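Stasarell – Bravo tracking and planning stack
Progress report to Dretamia, second period

Status against plan

Work packages 1 and 2 are complete. Work package 3 (policy training from hand-held demonstrations) is under way and two weeks behind the plan agreed in November. Work package 4 has not started.

WP1: Pose tracking

The tracker now fuses detections of the marker cubes on the hand-held grippers with the inertial data. The earlier version took the cube pose from whichever single face had the largest projected area. This gave visible jumps when the wrist rotated and the dominant face changed. The current version solves for all detected faces jointly and carries the estimate through short dropouts on inertial data alone. On the Stanside validation set, 97 percent of image pairs now yield a valid pose for both grippers. The remaining failures are mostly cases where one forearm hides the opposite cube.

Cube geometry is no longer hard-coded. Each cube has a calibration file with measured face offsets, and the tracker refuses to start if the file is missing or its checksum does not match.

WP2: Time alignment

Gripper and head camera streams are resampled to a common clock. The offset is estimated per session from a short shaking motion at the start. Sessions in which the estimate does not converge are rejected on import. We had originally planned to correct these by hand, but the effort was out of proportion to the data recovered. 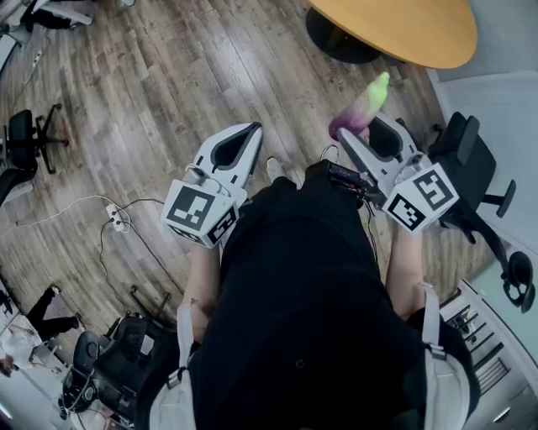
WP3: Training and planning

The data store holds 3,000 accepted demonstrations, of which 200 are held out for evaluation. Tasks so far are single-object pick and handover. The policy outputs relative gripper motions, which the planner converts to joint targets and checks for collision before execution. Planning time per step is 70 ms on the target computer. This is within the control budget, but leaves little margin once self-collision checks for the second arm are enabled.

Two problems account for the delay. First, the planner treated the grasped object as part of the free space, so the arm would accept paths that swept the object through a table edge. Attached objects are now modeled as a padded capsule. Second, a unit error in the export script scaled the jaw opening in part of the training set. The affected demonstrations were re-exported and the model retrained from scratch.

Open points

– Self-collision checks need to be moved to a separate thread.
– Transparent objects are still segmented poorly. No work is planned on this before WP4.
– The import tool has no resume function after a lost network connection.

Next period

We will complete WP3 and freeze the export format. We request that the WP3 review be moved back by two weeks. No change to the budget is needed.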